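Nestora Sourdough Starters: Your Questions, My Answers

I get a lot of the same emails, so I finally sat down and typed these up.
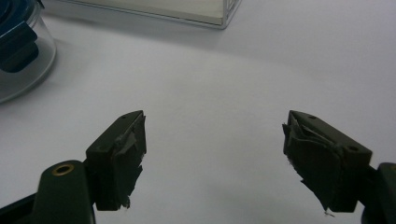
How often do I need to feed my starter?

Once a day if it lives on the counter, and once a week if it lives in the fridge. I do mine at 11 at night because that's when I remember. The starter doesn't mind what time you pick, but it does like you to stick with it.

What's the difference between Nello and Pai?

Nello is my white wheat starter and Pai is the rye one. Nello is mild and pretty quick, so it's the one I'd hand to someone who has never done this before. Pai smells a lot stronger (think cider and wet leaves, in a nice way!) and makes a darker, tangier loaf. I bake with Nello most mornings and get Pai out when there's soup.

My packet came and it's just dry flakes. Is it dead?

Nope, it's asleep. Tip the flakes into a clean jar, stir in lukewarm water and a spoonful of flour, and leave it alone overnight. You should have a few bubbles after a couple of days and a proper rise in 4 days or so if your kitchen is cold. Mine is freezing in November, so I park the jar on top of the fridge.

There's gray liquid on top. Help!

That's just a hungry starter. Pour it off or stir it in, then feed it. If you see pink or orange streaks, or anything fuzzy, throw the whole lot out and wash the jar well. Please don't try to scoop around it.

Do I have to throw half of it away every time?

You have to take some out or you'll end up with a bucket. I keep a second jar in the fridge for the extra and turn it into pancakes, crackers, or the world's laziest pizza base. Crackers are my favorite – they're mostly butter and salt anyway.

Can I use tap water?

I do. If yours smells strongly of chlorine, let it sit out in a pitcher overnight first.

How much flour goes in your everyday loaf?

My big Gruketti loaf takes 900 grams, which feeds my house for two days, or one if there's company. Halve everything for a smaller one. The full recipe is on the little card that comes in the packet.

How long will an unopened packet keep?

A year in a dark cupboard, easy. Write the month on it, though, or you'll be sending me a photo and asking how old it looks.

Do you ship outside the US?

Not right now, sorry. The forms got the better of me. Inside the US, shipping is 99 cents with any two packets.

I killed it. Can I get another?

Sure, write to me and tell me what you fed it and where you kept it, and we'll figure out what went wrong before the next one goes in the mail.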